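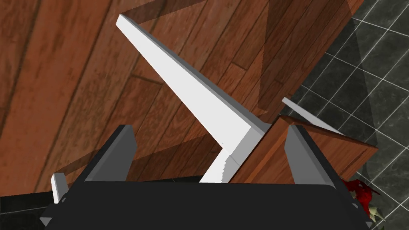 Research Associate, Property Rights and Land Records
Pronberg Institute, Index and Country Data Unit
Location: Iduvthorpe office, with some remote work possible
Contract: fixed term, 3 years, full time
Reports to: Arvid Løken, Head of Country Data
Reference number: 2972
Closing date: 8/17/19

About the job

The Country Data Unit collects and publishes information on how land and buildings are registered, transferred and used as security for loans. Our main product is the Festel Land Records Survey, a yearly comparison of registration rules and practice. It is used by ministries, lenders, law schools and reporters who cover housing and land disputes.

We are hiring one Research Associate to work on the survey. The person in this job will be responsible for a group of country files from start to finish. That means reading the law, sending out the questionnaire, checking the answers, scoring the file and writing the country note that goes on the website. The post is new and was approved as part of the move from paper questionnaires to the online form.

The survey had 3354 completed questionnaires in its last round. Most came from notaries, surveyors, registry staff and lawyers in private practice. Answers from the same country often disagree, and a large part of the work is finding out why. Sometimes the law changed halfway through the year. Sometimes the law says one thing and the registry counter does another. We score both, separately, and the file has to show where each score came from.

What you will do

Keep the country files assigned to you up to date, including the list of laws, fee schedules and registry forms.
Find and contact new respondents in places where we have too few.
Check questionnaire answers against the written law and follow up by email or phone when they don't match.
Score each file using the unit's scoring manual and explain the score in the file log.
Write country notes of around 200 words each, in plain English, for readers who are not lawyers.
Answer questions from government offices that disagree with their score. These go through Arvid Løken first.
Help with the yearly review of the scoring manual, led by Raed Rawashdeh.
Take part in one round of cross-checking, where each associate rescores files that belong to someone else.

What we need from you

A degree in law, economics, public policy, geography or a related field. A master's degree is useful but not required.
At least two years of work that involved reading laws or regulations and writing about them. Time spent in a registry, court, law office or survey office counts.
Very good written English.
Good reading knowledge of at least one of these: Arabic, French, Portuguese or Spanish.
Comfort with spreadsheets. You should be able to build a pivot table and find the mistake in someone else's formula.
Care with sources. Every number in a file must be traceable to a page, a form or a named reply.

It would also help if you have

Experience with R or another statistics package.
Some knowledge of customary or communal land systems.
Experience running a survey by mail, by phone or online.

You don't need to have worked on an index before. New staff spend their first six weeks with Marwan Kassab, who runs training on the scoring manual, and do not score live files during that time.

Pay and conditions

The job is on pay band C of the Institute's salary scale. Your starting point on the band depends on experience, and we will tell you what it is before the second interview. Staff get health and dental cover, a retirement plan with an employer contribution, and 24 days of paid leave plus public holidays. The office closes for the last week of December and those days do not come out of your leave.

Normal hours are 9 to 5:30. After the training period you may work from home up to two days a week. There is some travel, usually one or two trips a year of less than a week each, to meet respondents or attend the data workshop. Travel costs are paid in advance.

You must have the right to work in the country where the office is located. We are not able to sponsor visas for this post.

How to apply

Send the following by email to the hiring desk, with the reference number in the subject line:

1. A resume, no longer than two pages.
2. A cover letter of one page saying which languages you read and how well.
3. One writing sample in English, up to five pages, that is your own work. A section of a longer paper is fine.
4. Names and contact details for two people who have supervised your work. We contact them only after the second interview.

Please send PDF files. Applications with missing parts will not be read.

What happens next

Riaan Hlongwane at the hiring desk will confirm that your application has arrived. If you have not had a reply in five working days, please write again. The first interview is by phone and lasts half an hour. The second is in person or by video, with Arvid Løken and Raed Rawashdeh, and includes a written exercise. You will be given a short registration law and three questionnaire replies, and asked to score one section and write down your reasons. The exercise takes 90 minutes.

Applicants who took part in the Nasrallah Fellowship in the past two years may skip the phone interview. Please say so in your cover letter.

Questions about the work itself can be sent to Ayman Mahasneh, Senior Research Associate. Questions about pay, leave or the application should go to the hiring desk.

The Pronberg Institute is an equal opportunity employer. If you need changes to the interview or the written exercise because of a disability, tell the hiring desk when you apply or at any point after that.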